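# In praise of the messy table

I've been grumbling about this to anyone who'll listen since May, so I may as well write it down. 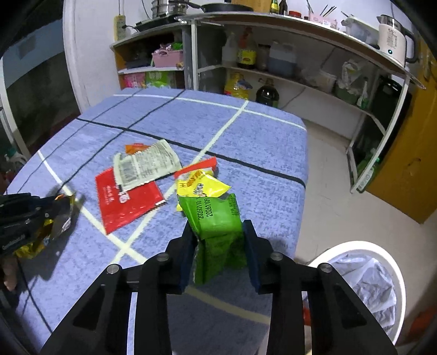
My complaint is with the way we collect demonstrations for teaching robots to use their hands. For years the standard recipe was a bench, a plain backdrop, the same handful of objects and a person driving the arm from a chair. You got lovely data. You also got a robot that could do one thing in one room and went to pieces if you moved the lamp! I built two of those robots myself, so I'm allowed to be rude about them.

Then hand-held grippers came along and the whole thing opened up. You carry the gripper to wherever the stuff is, you do the job with your own arm, and the camera on the tool sees more or less what the robot's camera will see later on. No arm to ship, no safety cage, no afternoon lost to a cable. I was sceptical for ages (Nkechi Akpan will happily tell you how long) and I've come round completely. What I haven't come round to is what people do with it next, which is take this wonderfully portable tool into a real kitchen and then tidy the kitchen.

I mean it. I've read the collection notes from several groups now and they nearly all have a line like "remove distracting items before recording". Distracting to whom? A snack packet is crinkly and shiny and sits half on top of another wrapper, and the policy is going to meet it like that in every home it ever enters. If you straighten the wrappers and space them out nicely on a plain cloth, you've taught it to clear a table that was already half cleared.

We had a proper argument over this on Olla, our little clearing-up project. Eero Turunen wanted a plain cloth and one wrapper at a time, at least for the first batch, so that we'd know what had gone wrong when it went wrong. That's a fair point and I didn't give it enough credit at the time. I wanted patterned cloths, wrappers in heaps, shelves full of pans and oil bottles behind, the bin on the floor where a person would put a bin. Salamatu Ogunleye got fed up with both of us and said we should just do it both ways and count.

So we did. We had 3,585 demonstrations in the end, split between tidy tables and messy ones, and we trained the same model on each half. Then we ran each of them 40 times in 4 kitchens that neither had seen. I'm not going to wave success rates around in a blog post, because Salamatu is still checking how we scored the half-finished attempts and she'd have my head. But the messy model was plainly the better one, and watching the two of them side by side was an education. The tidy one kept reaching for the print on the tablecloth. The messy one made mistakes too, but they were sensible sorts of mistakes, like picking up two wrappers when it wanted the top one.

Now, the part that doesn't help my case. Messy data is slower to check and horrible to label. Despina Tudose did most of our checking and she reckons the hardest clips were the ones where the person's other hand comes in and moves something while the gripper is busy. Do you keep those? I say yes, people use both hands and a robot may have company at the table. Despina says that if the other hand is doing half the work then the gripper is learning half a job, and a one-armed robot is going to sit there waiting for help. I don't have a good answer to that. We kept them in and flagged them, and I'd like somebody with more patience than me to train with and without.

Eero's objection stands as well. When the messy model failed we often couldn't say why. There was too much going on! With the tidy set you could point at the clip and know. I'd trade that away for a robot that copes, but I can see why somebody trying to finish a thesis wouldn't.

What I'd really like is for papers to show us the tables. Put the clutter in the figures, say how much of it you cleared away before you pressed record, and let the rest of us judge. If you've got a set you're willing to share, send it over. I'll take the sticky ones.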